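and it is this last habit, the habit of tidying while one is still half at the table, that we want to dwell on in the present section.

Print this article E-mail this article

3.2 Small bins, paper cups and the end of a coffee break

When we began our work on shared kitchens in October, we supposed, rather innocently, that people threw things away in more or less the same manner wherever they happened to be. Our 57 participants soon taught us otherwise. In the Mornstead kitchen, where the tall bin stands by the door, people tended to gather their cups and napkins into one pile and make a single trip, often chatting all the way there and back. At Cindari, where a little bin was kept within reach of whoever was sitting down, the cups went one at a time, and the conversation hardly paused for them. Nechyporuk, who watched a good many of these breaks with great patience (and drank a good deal of coffee along the way), called this second pattern "clearing as you go," and we have kept his name for it because we could not think of a kinder one.

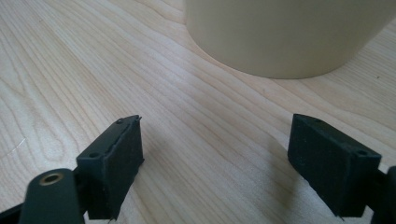
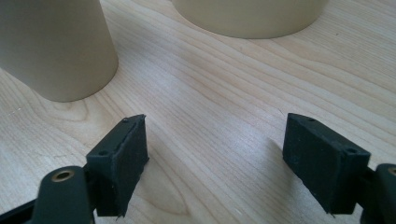
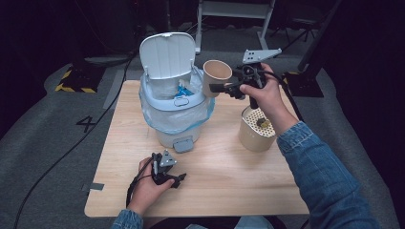
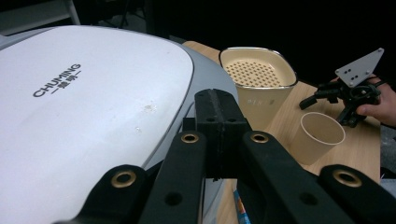

Figure 4. Clearing up at a light-colored wooden tabletop. The third picture shows a paper cup beside the open bin.

Clearing as you go depends a great deal on the lid. A person with one hand busy will put up with a surprising amount of stretching and leaning, but a lid that has to be held open is another matter, and several participants told us they would sooner leave a cup sitting there until the next morning. With the lid propped up at the back and the liner hanging well down over the rim, as in the third picture of Figure 4, a cup can be brought in from the side and let go without anybody having to touch the bin at all. We noticed too that people were fond of a generous liner. A bag folded neatly inside the rim looked tidier to visitors, but those who used the kitchen every day preferred to see plenty of bag on the outside, and one of them said to us, quite warmly, that it made the bin look as if it wanted something.

The matter of the other containers took us longer to sort out. A plain beige container has very little to tell a newcomer whether it is meant for keeping things or for getting rid of them, and the two beige ones in the second picture carry no label on the sides we can see. Participants who knew the kitchen never hesitated over such things. Guests did, and they hesitated longest when the container stood near the bin. We tried a small paper label for part of the study, and of the 50 guests who visited during that time, 40 put their cup in the right place without asking. We would not wish to make too much of this, as the guests were a friendly crowd and may well have been watching one another, but it did encourage us to return to labels in Section 4.

Print this article E-mail this article

Related items
Cuypers and the long kitchen table: notes from a first visit
Storar containers in shared pantries
What 400 coffee breaks look like
Lids, pedals and full hands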